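Gurnetti Hand-Held Gripper Pair
Demonstration days at the Hikau workshop, Stindlow

The Gurnetti is a pair of hand-held grippers for recording two-handed tasks. An operator holds one in each hand and does the job at a table, and the recordings are used to train a robot arm fitted with matching jaws. Each pair is supplied with cables, marker plates and a printed set-up guide.

Visitors can try the grippers at our demonstration days, held on the first Tuesday of the month. Sessions start at 10 am and take up to 8 people. Junaid Ansari runs the morning and Sadia Mirani looks after the software side after lunch. 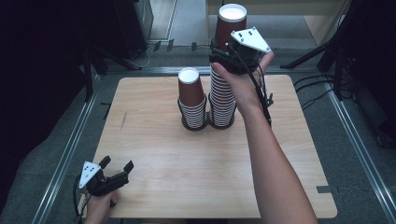

Demonstrations use household and catering items. You are welcome to bring your own parts, provided they fit on a small table and can be picked up in one hand. Paper cups are a good first exercise: the jaws close on the side of a cup while it is held over a tall nested stack, and the second gripper stays open and ready in the left hand. New users tend to squeeze too hard, and Junaid will show you how to ease off. The marker plate on top of each gripper should be kept facing upwards as far as the task allows.

Each visitor gets a copy of their own recordings to take away. We can also show playback on the Raju arm if you ask when booking.

Price per pair: £539
Jaw pads rated for 2,000 closures
Spare pads sold separately

To book a place, contact Asif Hashmi at the Stindlow office. Parking is behind the building, and the workshop entrance is on the ground floor.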